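Tollby (robot workcell)

Tollby is a two-armed tabletop robot workcell sold in kit form by Clunow, a small maker of teaching and laboratory equipment. It is supplied to colleges, training centres and research groups that want to practise tasks needing two hands, such as passing an object from one side to the other or holding a part steady while something is done to it. The kit went on general sale in November 2022, after a trial period at the Jondbridge training centre.

Name

The name was first used for the prototype and was kept when the product went on sale. Early papers from the firm also call it the "two-arm bench", and this name is still found in some course notes. A single-arm version, sold as Tollby Half, was withdrawn after one year.

Design

The workcell consists of two robot arms fixed to a shared mounting bar at the front of a three-walled enclosure. The walls are plain white, so that objects on the floor of the cell stand out clearly, and the corners are framed in aluminium extrusion. The front is left open for access. Each arm has white links and black motor joints and ends in a gripper. The cables are purple and are clipped along the outside of the links, where they can be inspected or replaced without taking the arm apart.

The floor panel is supplied in several finishes, among them plain white and a grey marble pattern. Work surfaces, trays and boards are not part of the kit and are chosen by the buyer.

Supply and assembly

The kit is delivered in two crates and contains 545 separate parts, counting fixings. Clunow offers assembly as a paid service, but most buyers build the cell themselves. The printed manual was written by Constanza Palma and revised by Patricio Ojeda, who added the chapter on cable routing after early customers reported that cables fitted too tightly would pull at the upper joints. Spare links, grippers and cables are sold separately. The controller software is included in the price and is updated twice a year.

Service plans

Two plans are available. The basic plan covers replacement of motors and circuit boards. The full plan adds a yearly visit, during which the arms are checked for wear and set up again. Customers of the reseller Núñez are offered the full plan only.

Use 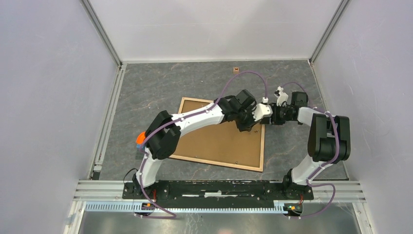 Entry text: Inna Maksymiv - Checked by: Horacio Cabral - Last revised 24/10/2023

Typical work in the cell is carried out near the middle of the floor, where the reach of the two arms overlaps. The grippers can be brought almost together above a board or tray, and handover exercises normally begin from a position of this kind. A framed cork board may be used as the work surface, with small items such as wooden blocks placed elsewhere on the floor.

Reception

A review by Eulalia Tapia for the Jondbridge centre praised the open cable layout and the clear manual. It was less favourable about the mounting bar, the finish of which was found to mark easily, and about the time needed to line up the second arm with the first. Clunow has since added a setting gauge to the kit - earlier buyers may order it as part 404.

See also

Two-handed manipulation
Robot gripper
Teaching equipment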